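Notes on Gripper Width Estimation, December

The December release of Rurolari, the software with which our group prepares hand-held gripper recordings for policy training, changes the way gripper width is estimated. The present post records the reasoning behind that change and the state of the work at the end of the month. It is written chiefly for colleagues who use the tool, and reflects my own views as its maintainer.

Until this release, width was taken from a calibration performed once per device. An operator closed the fingers fully, opened them fully, and the software interpolated between the two positions. The method is simple and served us adequately for most of the year. Its weakness became apparent when Nneka Yusuf compared width traces across several weeks of recordings and found that the closed position had drifted. Her review covered 231 episodes. In 17 of them the reported width never reached zero, although the operator's written notes stated that the fingers had been shut.

A drift of this kind is easily overlooked. The trajectories appear smooth, the pose estimates pass their checks, and the episode is accepted. The difficulty emerges later, when a policy trained on such data learns to stop closing slightly too early. Liis Butkienė had reported exactly this behavior in her cup-handling trials and had, quite reasonably, first suspected the controller. Some of the delay in finding the true cause is mine. I had asked her to examine the latency compensation before I examined the input.

The new estimator dispenses with the fixed calibration. It locates both fingers in each image from the wrist view, measures the gap between the inner faces of the pads, and fits the open and closed limits for every session separately. A low-order filter removes jitter. When either finger cannot be located with sufficient confidence, the value is marked as missing and is no longer filled in from the previous image. Users who relied on the old behavior may restore it with the hold_last option, though I would advise against doing so for training data.

Three matters required more care than expected. The first was contrast. Dark pads are found readily against a pale surface and poorly against a dark one, so the detector now weights the finger edges by local contrast before the fit. The second was the choice of reference point. Misaki Sakamoto proposed measuring from the pad face, the part that meets the object, and her proposal was adopted after a short discussion in which I had argued for the outer edge of the block.
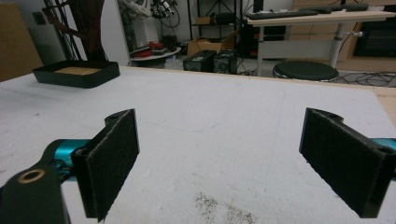

The third was the background. Our rooms are working rooms, with shelving, cables and equipment in view, and an early version of the detector would occasionally fix upon a dark vertical object well behind the table and report it as a finger. Restricting the search to the lower part of the image removed most of these errors – the remainder were removed by requiring that left and right fingers move symmetrically between consecutive images.

Processing time has increased. A session that formerly passed through the width stage in 2 minutes now requires 5 on the Khokhar workstation. I consider this acceptable for overnight processing, and Suha Yammine is moving the edge fit to the graphics card.

Existing recordings need not be discarded. The reprocessing script reads the original video and writes a new width channel beside the old one, leaving the latter untouched. Kamonchanok Sriwong has begun with the Cina set and will proceed to Grurnton in due course. Colleagues who have trained on either set are asked to note which width channel was used, as the two should not be mixed within one training run.

One question remains open. Soft objects compress the pads, and the measured gap then differs from the gap the mechanism would report. I am inclined to leave the measurement as it stands and to let the policy account for the difference, but Liis holds the opposite opinion and has the trials to support it. Her comparison is expected with the next release.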